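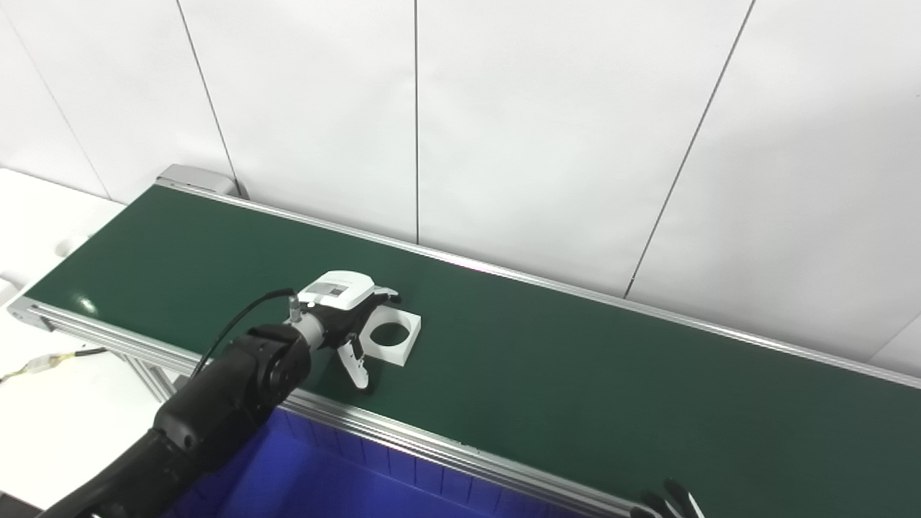
The Small Belt
By Svetozár Kopecky

May 2, 2022

I have worked beside conveyors for 13 years, and most visitors still look first at what the belt is carrying. I understand them. But in the workshop of Zerkex, a small firm that builds short conveyors for sorting and packing rooms, I was asked to look at the belt itself.

It is green, the dark green of an old school blackboard. The designers tried black in December and did not like it, because dust and small scratches were visible from the door. Green is calmer for the eyes, and a white part on it can be found at once.
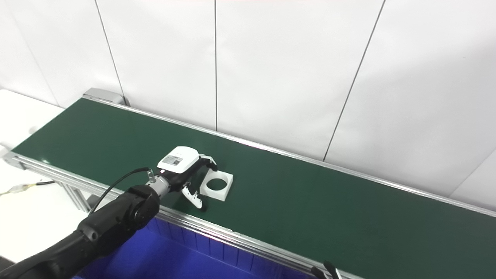 The rails are aluminum, with grooves along the whole length. A groove is a modest thing, but it lets the owner fix a guide or a sensor in any position without drilling. When the work changes, you loosen two screws, move the piece and tighten again. At Ikside, a customer who packs lamp fittings, they change the guides so often that the wrench hangs on a string.

The test part is always the same one – a white square with a hole through the middle. It lies flat, it does not roll, and if it turns even a little during the ride, the corners show it.

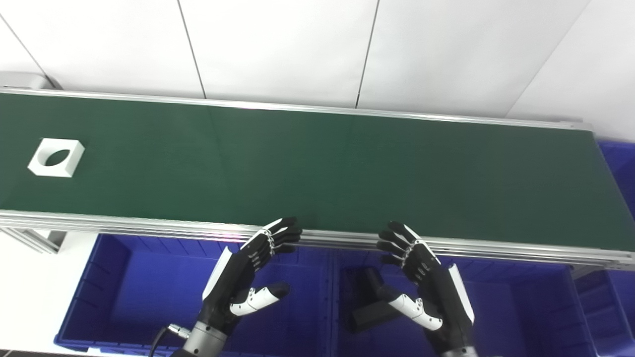

A belt must also be joined somewhere, and the seam is the place where a cheap one begins to fail. Zerkex runs every new belt for 400 hours before it is sold, and after this somebody passes a fingertip over the seam with closed eyes. I tried it also. I could feel the line, but my nail did not catch.

Then comes the tracking. The belt likes to wander to one side, and it is corrected at the end roller by very small turns of a screw.
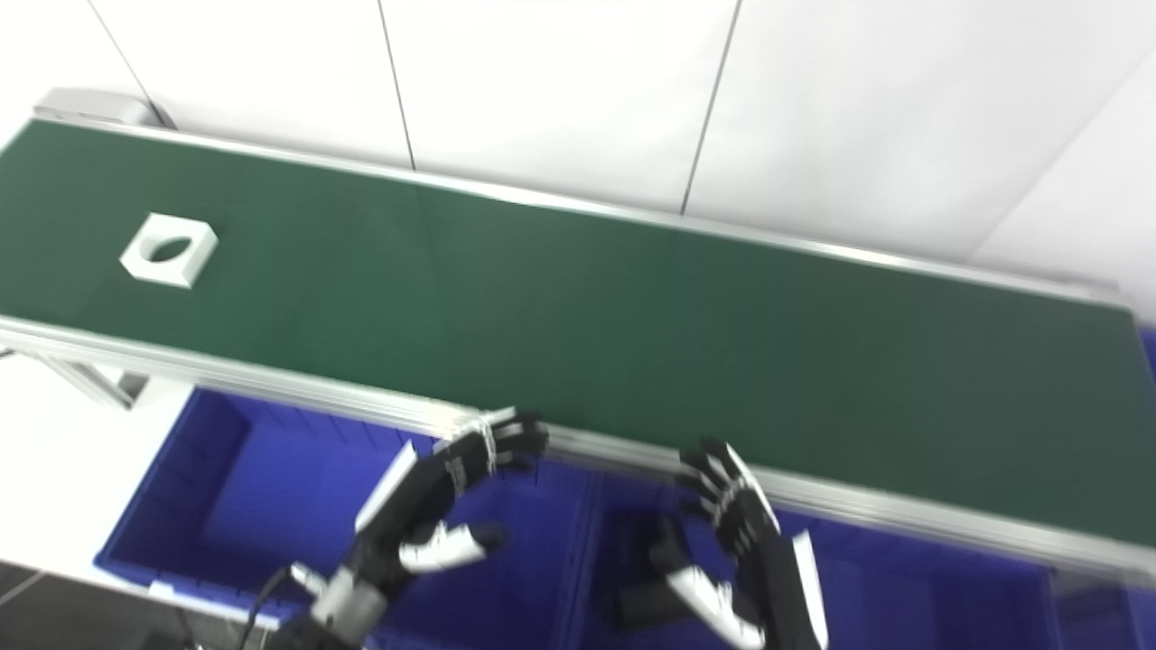 Patience is necessary, for the belt answers slowly. You turn, you wait, you drink some coffee, and only then you turn again. The model I saw is named Moulin, and it has been ordered more than 1,000 times. A wider one, Skeltetti, is still on paper – they are arguing about the legs.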